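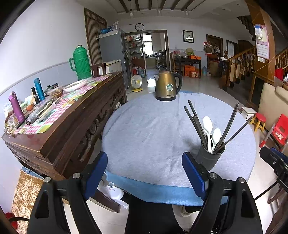 Broldale Round Tablecloth, light gray with blue border
Item 936

Sold by Stadance Home
In stock. Ships folded.

We sell a lot of tablecloths and don't believe much of what gets printed on their labels. The Broldale came to us described as "stain-proof," "wrinkle-free" and "made for busy families." We have left those words off this page. It is a light gray cloth for a round table, with a darker blue band along the edge, and it does the job of a tablecloth.

Color
The gray hides crumbs fairly well. It does not hide soy sauce, turmeric or black tea, whatever the label says. The blue band is more forgiving, and most hands and sleeves land there anyway. If you want one that never shows a mark, buy a patterned one. The pink-and-white checkered kind people put on a sideboard will take a month of jars and flasks before it looks tired.

Size
200 cm across. Measure your table before ordering. Please don't go by the number of chairs. "Seats six" means something different to every furniture maker we deal with. Take the width of the top, add the drop you want on one side, then add it again. Anything left over hangs in your lap.

Heat
The supplier calls it heat resistant and could not tell us to what temperature, so we treat that as a no. An electric kettle on its base is fine on top of it. A pan straight off the burner needs a trivet.

Will it slide?
A little, on a varnished top. Something with weight in the middle helps, such as a kettle or a full utensil holder with the chopsticks and serving spoons in it. We used to stock clips for this and stopped, as they marked the tables and fell off.

Washing
Cool wash, 30 degrees, with like colors. Hang to dry. We tried the dryer on one and the border puckered, which the care label says can't happen. Iron on the back if you care about creases. The fold lines from the packet do not "drop out overnight." Ours were still there the following week.

What's in the packet
One tablecloth. No napkins, no clips, no storage bag.

Returns
Unwashed, within 30 days. If the hem comes undone in the first 2 years, send us a photo and we'll replace the cloth.

Customer comments

Kenza Benjelloun
Bought it in February. Looks nice, fits the table, creases are real. I would have preferred a wider blue band.

Taha Ouali
I doubted the color would stay after washing and so far it has. Ask me again in a year. The tea stain also stayed.

Nobuhle Sithole
Is it waterproof? The listing on another site says so.

Reply from Stadance Home
No. A spill wiped quickly won't do much harm. A spill left under a plate will go through.

Hajar El Ouafi
Too long for my small table and I had been warned to measure. Exchange was easy enough.

Page last checked 28th May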